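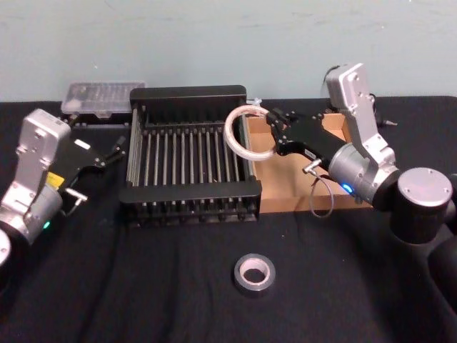

Gifty Sowah wants to know why, if I'm so keen on spreadsheets, I still haven't published the one for the second arm. She left that under the last post, along with the remark that a budget with a line called "bits" in it should be handed back to its owner unmarked.

Fair enough. The line was called "bits and sundries", but I take the point.

So, the money. The total approved for the year was 2,223 pounds on top of the arms themselves, which came out of a different pot that I am not allowed to touch or, as far as I can tell, look at. When I wrote the request in September I believed this to be a handsome sum. I had visions of sending some back. Theophilus Dogbe, who signs these things off, asked whether I had included delivery. I had not included delivery.

### What I planned for

Fingers, mainly. Everyone tells you grippers wear at the fingertips, so I put down eight spare pairs and felt very grown up. We have used one. The other seven are in a drawer and I visit them.

I planned for a support contract too. Serside quoted for one that covers parts, phone calls and an annual visit, and Sukeo quoted for one that covers phone calls. The Sukeo one was cheaper by 300 pounds and I took it. I have since learned how little of an arm can be mended by talking to it.

### What I didn't plan for

Cables. I had assumed, with the innocence of a man who had only ever owned one arm, that two arms would need twice the cables. They need twice the cables plus the ones that are slightly longer, so that the left can reach what the right can reach without tugging on anything. Delali Akolgo drew me a diagram of this. I have it pinned up where other people have a calendar.

Black cloth. You would not think a tabletop needed clothes, but the bare table bounced light straight into the camera and the software took against it. Cloth is cheap. Cloth of the right width is less cheap, and I bought the wrong width first — twice, in fact, from the same shop, who were very nice about it.

Kitchenware. The current job is household sorting, so the shopping list reads as if I were moving into a bedsit. The dish rack was a proper purchase with a receipt. The cardboard tray next to it was free, and on current form is the best value item in the building. I have been offered a moulded one by Kpodo at a price I read out to Fuseini Eshun, who laughed for longer than I thought necessary.

And then tape. I had tape down as stationery. It should have had its own heading, possibly its own page. There is a roll of the silver stuff on the table with the arms as I write, and I've stopped putting it away at the end of the day. Sixteen rolls are on order, and I defended that number in a meeting.

### Things I would tell myself in September

Ask what the lead time is, then ask again a week later and write down the bigger answer.

Price the second arm as a second arm. I had it in the plan as "as above, but left", and every awkward cost of the year has been hiding under those four words. Mounting, calibration, its own set of labels, its own sulks. Getting both arms to work over one rack without meeting in the middle ate more hours than anything else, and hours weren't in the budget at all, on the grounds that mine are apparently free.

Buy the objects last. I bought a boxful of things for the arms to pick up before I knew what they could pick up, and a good half of them are now in my kitchen. A frosted plastic ring has turned out to be a decent test piece, being light, hard for a camera to see and cheap to replace. The wine glasses were optimistic.

Keep something back. I kept nothing back, and then Fernside rang to say that the price of the mounting plates had gone up between the quote and the order.

Gifty, the spreadsheet will go up once I have renamed a few of the lines. "Bits" is now "consumables". There is also a row marked "cloth, wrong", which Theophilus would like me to reword before anyone outside the building sees it.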